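FOR IMMEDIATE RELEASE

Clonlow Quilt Weekend Returns in August With More Room and a Mending Table

CLONLOW — The Clonlow Quilt Weekend is coming back this August, and it's moving into the old Surdu furniture showroom on the edge of town! The new space gives the show two full floors, good daylight and (finally) enough room to step back and look at a king-size quilt properly.

Last year's weekend brought in 2,000 visitors, and plenty of them asked for the same thing: more chances to sit down and sew. So the whole upper floor is set aside for classes. There will be 13 of them, from a first-timers' session on threading and tension to an afternoon of free-motion quilting with Araceli Segura, who has been teaching those loose, wandering lines for years and still gets excited about every single one.

"People come up the stairs saying they can't draw, so they can't quilt," said Segura. "Then they get their hands on the fabric and we have to shoo them out at closing time. I love it."

Downstairs, about 60 quilts will hang in the main hall, along with crib covers, pillows and blankets lent by families in Clonlow and nearby Rotia. Many of them are everyday pieces that have been on beds and sofas for a long time, and the show is glad to have them.

New this year is the mending table, run by Hnat Dovhaniuk and Consuelo Barroso. Bring one washed item with a split seam, a lifting appliqué or a worn edge, and they'll show you how to fix it yourself — thread and needles are provided.
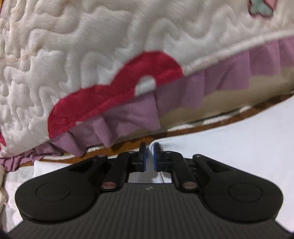
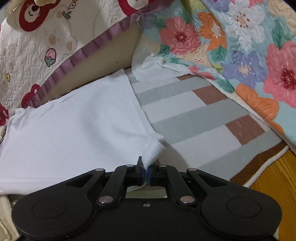

Soft white fabrics, up close.

Visiting the Show

Doors open at 10 a.m. and close at 5 p.m. Admission to the main hall is free. Class places can be booked at the front desk of the Clonlow library, and children are welcome in the morning sessions with an adult.

Media contact: Rodrigo Carretero, Clonlow Quilt Weekend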